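Kitchen & Fellowship > Hospitality > Potluck Helps
Filed under: Feeding a Crowd, Church Kitchen
8 min read

I have been bringing a covered dish to Hillgate for long enough that I've made every mistake a person can make with a casserole and a folding table. I've scorched the beans. I've brought a pan of rolls and left the butter in my refrigerator at home, and one year I carried a sheet cake up the steps into a head wind and you can guess how that went. So when Trudy Hollis asked me to write down a few things before the Harvest Supper, I said yes before she'd finished asking, and then I sat at my table for an evening wondering where on earth to start.

I'll start with the verse, I guess. Acts 2:46, where the believers are "breaking bread from house to house" and eating "with gladness and singleness of heart." I love that line. I also notice it doesn't mention who washed up. Somebody did! Martha gets a hard time in Luke 10 for being busy in the kitchen, and I know what the passage is teaching, I've heard it preached plenty, but I do always feel for her when I'm elbow deep in somebody's roasting pan and I can hear the singing start in the other room.

Anyway. Tips.

Label the lid and the dish. People remember the dish and forget the lid, and we have a whole cupboard of orphan lids at church to prove it. Masking tape and a marker will do, but put the tape on the bottom, where it won't get soup down it. If you like something fancier, Darcy Pirihi uses a dab of nail polish on the underside of everything she owns, a coral color, and I have never once seen one of her dishes go home with the wrong family.

Write down what's in it, too. A little folded card is plenty. Nuts, milk, eggs, wheat, shellfish. We have children with allergies now and their mothers shouldn't have to chase eight cooks around the hall before the blessing.

Soup should go in hot and stay hot. I heat mine to a full simmer on the stove at home, and I fill the slow cooker with boiling water for ten minutes while that's happening, then dump the water and pour in the soup. My slow cooker is an old Wirkex with a dial that only really means it on High. Wrap the whole thing in a bath towel, set it in a laundry basket and wedge more towels around it. It rides beautifully that way – I took a curve too fast coming down past the feed store last winter and didn't lose a drop.
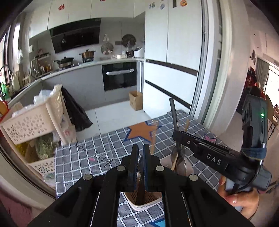 Serving spoons are where every church supper falls apart. We'll have fifteen lovely dishes and four spoons, and then somebody uses the one from the ham in the coleslaw. Bring your own spoon with your own dish, please, and bring the right kind. A silver spoon with a big rounded bowl, like the one by the utensil holder there, is what you want for beans or anything with gravy, and you can save the wooden spatula for getting brownies out of the corners of the pan. Tie a bit of yarn on the handle if you're worried about getting it back. Slotted spoons are for green beans and corn, and I will die on that hill, because corn juice running into the mashed potatoes has ruined more plates than I can tell you.

Now, the coffee. The big urn makes up to 56 cups and takes the better part of an hour, so whoever opens the building needs to plug it in first thing and then turn on the lights. Don't plug it into the same outlet as the warming tray. We found out about that in the middle of the pastor's prayer. For the kids (and for me, if I'm being truthful) I make a pot of Cocco with whole milk and a pinch of salt, and I keep it on the back burner with the lid off so it doesn't boil over.

Wooden spoons and boards get their own paragraph since I've had questions. Please don't put them in the church dishwasher. They come out gray and fuzzy and the spoons start to split. Wash them by hand in hot soapy water, dry them with a towel, and stand them up somewhere the air can reach. Every couple of months I rub mine with food-grade mineral oil, leave it overnight and wipe off whatever's left. If a board smells like onion, scrub it with coarse salt and half a lemon. I like a lemon that's already been squeezed for something else.

For baked-on cheese, fill the dish with hot water, add two spoonfuls of baking soda, and go sit down and visit with people. I used to stand there scraping. Twenty minutes of visiting does more than my arm ever did. If there's still a ring left I go at it with a Prurnis pad, just the soft side, and never on the good glass ones.

Leftovers need to be in the refrigerator within two hours of coming off the heat. I know the talking goes long. Set a timer on your phone and be the bossy one, I'll back you up. Shallow containers cool faster than a big deep pot. And save your clean sour cream tubs through the fall so we can send plates home with the folks who live alone, or take them around to anybody who couldn't make it out.

One more on tablecloths. Candle wax comes off if you freeze it with an ice cube, snap off what you can, then lay a brown paper bag over the spot and press with a warm iron. Keep moving to a clean part of the bag. Gravy is cold water first, then dish soap, then the wash. Cranberry I haven't solved. If you have, find me in the kitchen.

The supper is in November this year, and the sign-up sheet is on the bulletin board outside the nursery. We're heavy on desserts at the moment and there are only two vegetables, one of which is mine and is mostly marshmallow.

Posted 30 October 2022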